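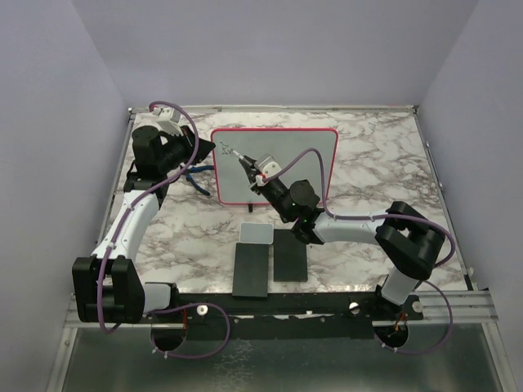 Wilham Technical Center | Bench Automation Group

Print this page | E-mail this page

Two-Arm Bench: Gripper Comparison Checklist
December 2022

Use this sheet before and after each marker run on the whiteboard bench. Work down the list and write a comment for anything that isn't a plain OK. The comments below are from the latest inspection.

Power and base

1. Emergency stop tested from both sides of the bench. OK.
2. Arm bases tight on the front rail. OK. Checked by hand with power off.
3. Rail knobs snug. OK after adjustment. The knob by the right base took a quarter turn. Check it again next time.
4. Wires at the base pass-throughs not pinched. OK. The thin red and orange wires are exposed there, so look at them every time.

Cables

5. Purple cable clear of the joints through full travel. Left arm OK. Right arm OK, with a comment: the cable makes a high arc over the forearm when the arm reaches for the board, and the slack hangs past the front edge. Stand back from it during a run.
6. Cable ties present and not cutting into the jacket. OK on the left arm. Right arm not checked, do before the next session.

Grippers

7. Jaws open and close fully, no grit. OK.
8. Jaw pads worn less than the limit. Murín pads OK after 500 cycles. Prorneren pads show a shiny spot at the tip. Still usable, replace at the next service.
9. Marker held without slipping. 40 strokes per pad set. Murín slipped on none. Prorneren let the marker turn twice, both times on upstrokes.
10. Grip force set to 22 on the controller for both sets. OK. It had been left at a higher value in September, so read the number off the screen before starting.

Work area

11. Whiteboard upright, stand not rocking. OK. Press the top corner lightly. If the board moves, the stroke test is no good.
12. Eraser in reach of the arm and clear of the two black pads. OK.
13. Loose items out of the arm path. Needs action. Blue cord under the left gripper. Move it before the left arm is lowered.

Controller

14. Jotholm controller starts with no faults. OK on second start.
15. Speed limit on for any run with a person at the bench. OK.

Open items: 6, 8, 13. Do not start the left arm until 13 is signed off.

Filed under: Lab Safety > Robotics > Checklists

Questions: Bench Automation Group, Room 105
© 2022 Wilham Technical Center | Back to top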